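Workshop notebook, 7 Dec 2020
Window corner, stool and ledge

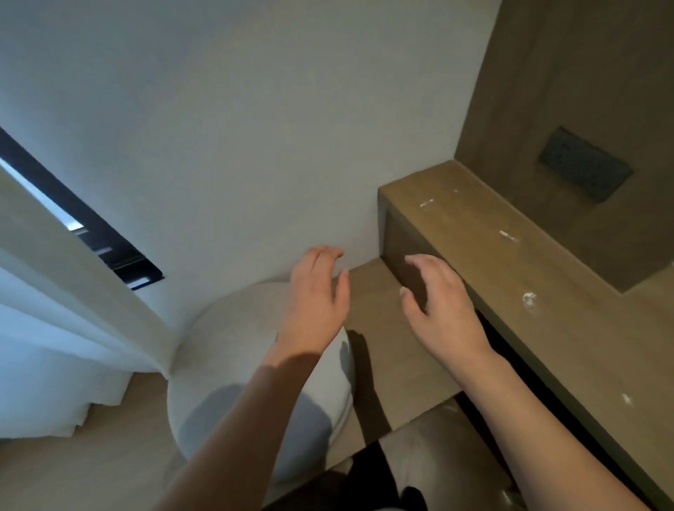

Task

Decide where the round white upholstered stool lives. Candidate position is the corner by the black window, between the sheer curtain and the light brown wooden ledge. Suqin Guo wants it usable as a seat with the ledge as a side surface.

Measurements

Ledge front face to window wall, at floor level: 966 mm. Stool diameter: 301 mm per the Barel sheet, not checked with a tape. Clearance wanted on the ledge side is one hand's width so the stool can be lifted out without scuffing the front face.

Notes

Curtain hem reaches the floor near the stool base. Risk of trapping fabric under the stool when it is pushed back. Either shorten the hem or keep the stool toward the ledge. Prefer the second, no sewing.

Dark gray wall plate on the wood paneling above the ledge must stay reachable from a seated position. Nothing tall on the ledge in front of it.

White wall behind is plain and will show marks. Felt strip from the Zheng box would do, stuck to the back of the stool at rim height.

Open

Mereana Pearce to confirm hem length with Flovmont. Order no. 706.
Tape the stool diameter.
Recheck the corner after dark with the ceiling light on.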